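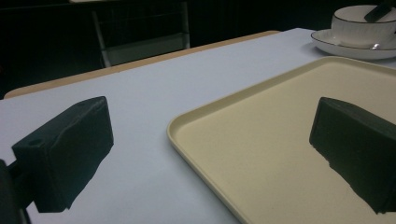 Text: Ritva Kokkonen
Reviewed by Gerrit Van Damme, Household Advice Section, Stemis
Updated in February

Trays in the Kitchen and at the Workbench

A plain plastic tray with a low rim is among the most useful articles a household can own. It keeps small items together, contains minor spills and allows a job to be moved from one surface to another without being dismantled. The following guidance applies to trays used for food and to those used for repairs or craft work. The two should be kept separate at all times.

Choosing a tray

Measure the cupboard before buying. A tray which has to be stored flat on a worktop will soon be covered with other things. Rounded corners are easier to wipe than square ones, where crumbs and grease collect. A low rim suits sorting and assembly, as the hands can reach in from any side. For carrying glasses or liquids a deeper rim is advised.

Light colours such as cream or beige show dirt readily and make dark screws, seeds and beads easier to find. They also stain. Turmeric, tomato and beetroot should be rinsed off at once.

Setting out the work

Clear and wipe the table first. Grit under a tray will scratch both surfaces when the tray is turned. Place the tray fully on the table, with no corner projecting into the room, and leave free space beside it for tools.

Begin with an empty tray. Put parts down in the order in which they are removed, working from left to right, and reassemble from right to left. Where a task has to be left overnight, cover the tray with a clean tea towel and place a written note on top.

Do not load a tray to the rim. Items piled above the edge will slide when it is lifted. Always lift with both hands, one at each short side.

Cleaning

Wash food trays in warm water with a little washing-up liquid, paying attention to the inside angle of the rim. Rinse and stand upright to dry. Trays should not be stacked while damp.

For stains, mix 2 tablespoons of bicarbonate of soda with enough water to form a paste. Spread over the mark, leave for 14 minutes and rinse. Test a small area on the underside beforehand. Scouring powder and wire wool dull the surface and should be avoided.

Workshop trays may be wiped with a dry cloth to remove dust and filings. Oily residue should be taken up with kitchen paper before washing.

Storage and replacement

Store trays on edge, away from ovens, radiators and direct sunlight. A tray which has warped may be kept for dry goods. One which has cracked should be withdrawn from food use.

Readers' corrections to this page may be addressed to Shahzad Marwat at the Household Advice Section.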